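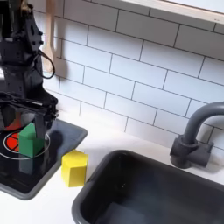
Figure 2. The Foltau arm at the stovetop with the green block; the yellow block stands on the counter.

5.3 Failed releases

Of 191 trials in the toy kitchen, 60 ended in what our log politely calls a late release. The policy reported the block as placed, the fingers disagreed, and the arm set off with its cargo. In nine of these the block went into the sink, a location the planner scored as a success. We have since corrected the scoring, and our opinion of the earlier results.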